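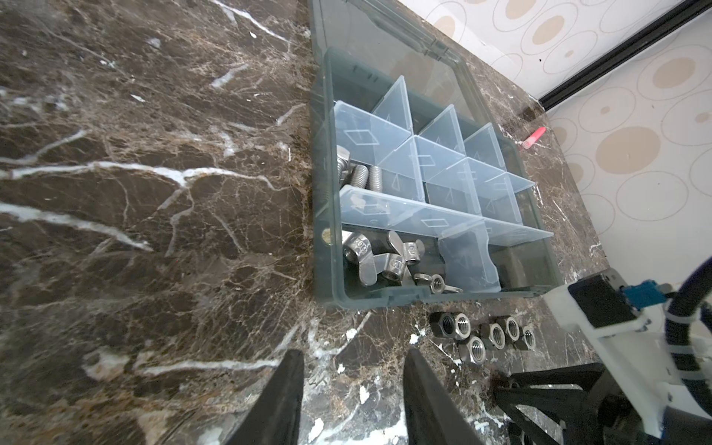 Compartment box with its lid open, on a brown marble worktop.

Clultum Job Notices

README for the September release

Clultum Job Notices is a table of job cut, closure and recruitment announcements made by employers in the Zastville area. Each row is one announcement by one employer. The table has 1603 rows, of which 1228 record job losses or proposed job losses. The rest are new posts, reopened sites and notices that were later withdrawn.

Last updated: September 24, 2023

Files

notices.csv – the main table
employers.csv – one row per employer, with sector and head office town
sources.csv – where each notice was found
changes.txt – corrections made after the first release

All files are UTF-8 with a header row. Fields are separated by commas and text fields are quoted. Rows in notices.csv link to employers.csv by employer_id and to sources.csv by source_id.

Fields in notices.csv

notice_id – a number that does not change between releases
employer_id – see employers.csv
source_id – the first source in which the notice was found
date_announced – the day the employer made the news public, written year first
jobs_low and jobs_high – the smallest and largest figures given. If the employer gave a single figure, both fields hold it.
site – town or trading estate, as named in the notice
status – proposed, confirmed, withdrawn or unknown
type – loss, closure, new posts or reopening
notes – free text, often blank

Blank means that no figure was given. It does not mean zero. Please check for this before adding up either of the jobs columns, as some spreadsheet programs will treat the two alike.

How the notices were collected

Notices come from company statements, local newspapers, union bulletins and council papers. When two sources disagreed on the number of jobs, the company's own statement was used and the other figure was put in the notes. A notice reported by several papers is entered once.

Employers with several shops were harder. Darkumance, for example, announced its store closures in stages, and each stage has its own row. Sandhu gave one total for its warehouses and shops together, so that notice has a single row with the site field left blank. Adding up by town will therefore miss it.

Agency and zero-hours staff are counted only when the employer included them. Many did not say.

Known problems

Small firms are under-recorded. Few of them issue a statement, and a café or garage that closes may leave no trace in the sources used.

The status field is out of date for some older rows. A proposal stays as proposed until a later source says otherwise, even if the consultation must have finished by now.

In 90 rows the announcement date is the date of the newspaper report. These are marked "press date" in the notes.

Sector labels were assigned by hand. Hotels with restaurants are under hospitality, and online sellers with no shops are under retail. Travel agents moved from retail to travel in this release – see changes.txt if you are comparing with an earlier copy.

Use

The table may be copied, altered and republished if Clultum Job Notices is named as the source. It should not be used to work out an unemployment rate, as it records announcements and not people out of work.

Corrections

Send the notice_id, the field that is wrong and a link to a source. Corrections without a source are kept on a list but not applied. Fixed rows keep their old number.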